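Wullico open day: the kitchen arm, reviewed by someone who came for the tea

I own one kitchen gadget I regret, so I went to the Wullico open day in October prepared to dislike the Grikska. It is a white arm with a light in its wrist and a pair of small black fingers, and it works at a counter fussier than mine.
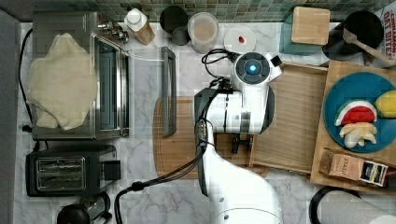 Reach and manners

The demo station has a toaster oven, a tea drawer and a plate with a watermelon slice on it. Inna Hutsuliak ran my slot, 25 minutes, and let us pick the tasks. I asked for the drawer. Thijs Dekker asked for the oven door, being braver. The arm is slow, quieter than my dishwasher, and careful around glass. I'd still like shorter cables - they go everywhere a sleeve would.
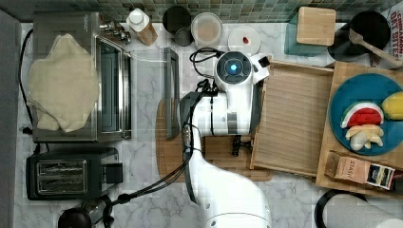
Reviewed by Katia Valentini
Visitor, afternoon session

Setup is the weak spot. Inna said a new counter takes her team 2 days, and moving the canisters afterward means more work. In my house the canisters move hourly. The stop button is large and easy to hit, and I hit it once by leaning.

Would I buy one? No, but I'd book the demo again, and I'd bring my own drawer, the one that sticks.

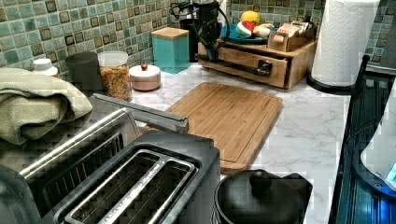 The demo counter, from the toaster end.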